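Teaching the arm before it arrives: a conversation with a robot cell lead at Wirnwood

Irkside has packed and sorted household goods at its Wirnwood site for a long time, and for most of that time the work was done by hand. Last March the company put its first two robot arms on the returns line. The woman who leads the small team behind them began on that same line as a sorter. She asked me not to print her name, because she says the work belongs to the whole shift.

We met in the break room at six in the morning, when the night shift was going home. I asked her first what her day looks like now.

"Before, I stood eight hours," she said. "Now I sit maybe half of it, and my eyes are more tired than my legs. I look at a screen and I watch the gripper try things."

Most of the trying happens in simulation. The team uses a program called Stilteo, where they build rooms and counters and put objects in them, and the simulated arm practices there. Only when a motion looks good on the screen do they move it to the floor. The project as a whole has the name Ryu, which somebody chose before she joined, and she has never learned the reason.

I wanted to know if the sorters trusted this. She took some time to answer.

"In the beginning, no. They came to the desk and they saw a gray hand in a dark room and they said, this is a video game, this is what you do all day? I understood them. I would say the same."

What changed it, in her opinion, was that the sorters were invited to sit at the desk. Each of them now has two hours a week in which they watch the trial runs and write comments. The comments are short and sometimes not polite. One sorter wrote that the arm goes to a bottle "like a person who is afraid of it." The engineers slowed down the approach too much after an early collision, and this comment was how they noticed.

She turned her laptop so I could follow. The views come from the side of the gripper, and it took me a few minutes to read them. Up and down are not where one expects them. 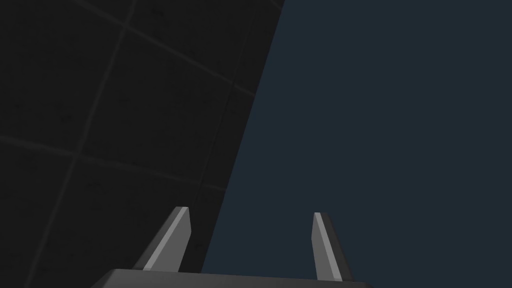
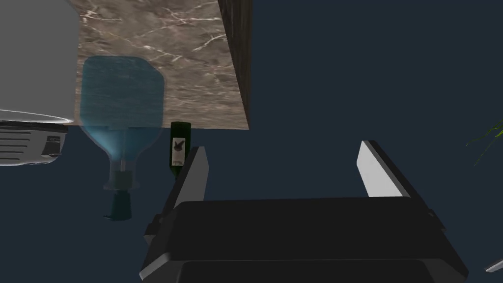

Two simulated views from the Ryu project, both with the gripper open and empty. In the second, the counter and bottles appear upside down.

"You get used to it," she said. "My first week I turned my head all the time and my neck was hurting. Now I read it like a normal picture."

Bottles are a subject she can talk about for a long time. A pump bottle is difficult, she explained, because people on the line take it by the body without thinking and they keep the fingers away from the pump. The arm has to be taught this. A narrow glass bottle is another matter, and what the sorters know about it is mostly in their hands. Much of her job is asking them to put it in words.

"I ask, how do you know how strong to hold? And they say, I just know. So we stand there together with a bottle and we try to find it out. It is a strange kind of meeting."

The team has now recorded about 2,000 trial runs. She does not like this number to be repeated too much. Management likes it, she said, but many of those runs are failures or almost the same as the one before, and the useful ones are hard to find afterward.

We talked then about jobs. Nobody on the returns line was let go when the arms came. Some people moved to other areas, and not all of them were happy about it. One man had worked at the same table with the same neighbor for years, and he was sent to the loading side. He got the same pay, but he told her that he had lost his conversation. She mentioned this to me twice.

"The company counts positions," she said. "The position is still there, so on paper it is fine. But who you stand next to, this is also part of the work — for some people it is the bigger part."

She has asked that people be told earlier when a table will change. At the moment they get two weeks, and she would like a month. There is no decision yet.

I asked if she misses sorting. She said she misses the noise a little, and finishing things. On the line, when the cart was full, it was full. A simulation can always be run again with the counter a bit higher or the lamp in another place.

She still takes a shift on the floor when somebody is sick. The last time, she said, she was slower than she remembered, and the others let her know it.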